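3. Folding trials

Ribbed cloth was our third material and the one Harriet Begay had voted against. Cotton sheets lie where you put them. Ribbed cloth has opinions — mostly about curling.
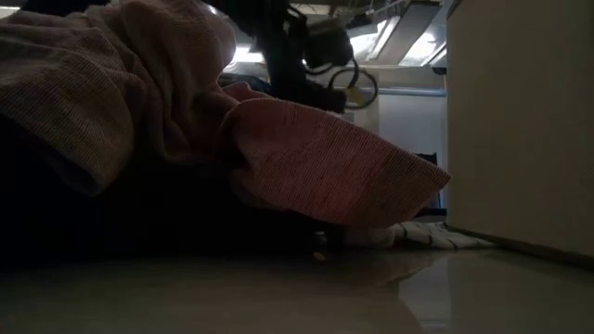

Figure 2. Ribbed cloth held above the tabletop, with one corner pointing right.

We logged 52 folds by Tuesday. Folding along the ribs gave the straighter edge, and folding across them gave Clem Ruddock a headache. Both sets are in Table 3.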